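Textile Collection Service to Be Extended to All Districts

Ernik, 26 February 2022 – The Ernik District Council has approved the extension of its separate collection service for household textiles. From August, residents in all parts of the district will be able to hand in carpets, upholstery fabric, curtains, bedding and soft toys free of charge. The service has so far been limited to the northern districts, where it was introduced as a trial.

A total of 397 households registered for the trial. The council's waste management department reports that 284 of them used the service more than once. Carpets and rugs made up the largest share of the material by weight, followed by curtains and bedding.

"Clothing has had its own collection points for many years, while larger textiles from the home have mostly gone out with the bulky waste," said Henrik Ehlers, head of the waste management department. "The trial has shown that residents are prepared to keep these items separate when the arrangements are clear."
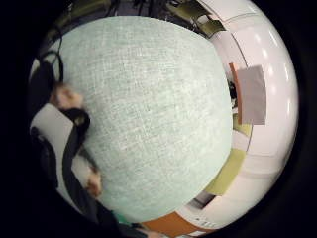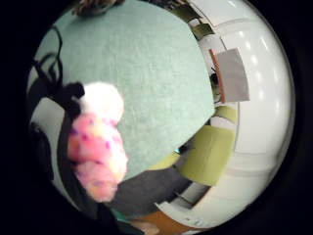 Textiles in mint green. The second picture also shows a pink plush item.

Under the new arrangements, items may be brought to any of six collection points during regular opening hours. Carpets must be rolled and tied. Bedding and curtains are to be handed in dry and in closed bags. Furniture with fabric covers will continue to be treated as bulky waste unless the cover has been removed beforehand.

Sorting will be carried out by Hollmann, which already handles the district's used clothing. Items in good condition will be passed on to the secondhand store on Somotar Street. Material that can no longer be used in its original form will be shredded and processed into insulation and padding. Heavily soiled textiles cannot be accepted at any of the collection points and should be placed in the household waste.

Residents without a vehicle may request a pickup at home. The council has set aside 1,005 pickup appointments for the first year, with priority given to older residents and persons with limited mobility. Appointments can be made by telephone or at the citizens' service desk. A written confirmation will be sent by mail.

Rüdiger Harms, who represents the southern districts on the council, welcomed the decision but called for longer opening hours. "Many people in our part of the district work until the early evening," he said. "At least one collection point should remain open later during the week." The department has agreed to review the opening hours once the first usage figures are available.

A leaflet listing the accepted items will be delivered to all households before the service begins. Landlords and property managers may order additional copies – also as a poster for stairwells – from the waste management department.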